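Culcombe Community Help
Food and Kitchens > Shared facilities

Fruit at a hall morning tea: is food business notification required?

Posted by Woreck Playgroup, Sun 25 May

Our association hires the smaller hall in Culcombe on a weekly basis. From next term we propose to supply morning tea to enrolled families, consisting of whole and cut fruit, water and plain crackers. The hire agreement, at clause 73, states that hirers "must hold all approvals relevant to the service of food". The hall office was unable to advise which approvals are meant. No separate charge would be made for the food, although families pay a term fee. We would be grateful for advice on whether notification to the council is required, and on any conditions applying to cut fruit.

Mumum

Requirements differ between states, and the council's environmental health section is the proper authority on the first point. It is advisable to write to them, quote the clause in full and disclose the term fee, as a fee may affect whether the food is regarded as sold. Please retain the reply with your hire papers.

On the second point, our own service divides fruit into two groups.

Fruit served in its skin
Bananas and mandarins may be set out ahead of time and left at room temperature. Unopened fruit may be returned to the bowl.
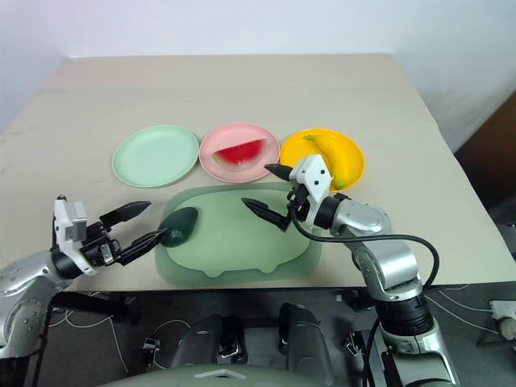

Fruit that has been cut
Melon of any kind should be washed before cutting, kept in the refrigerator at 5 degrees or below, and brought out in small quantities. Any cut fruit remaining at the end of the session is discarded. Grapes are to be quartered lengthwise for children under five. Boards used for meat should not be used for fruit.

Sitthichai

We ran a group there for years and were never asked for anything. I would not be concerned.

Hall Hirers Network

The preceding reply should be treated with caution, as the hire agreement was revised in April. Members should also confirm that their public liability policy extends to the service of food. Our own premium rose from $378 when this was added.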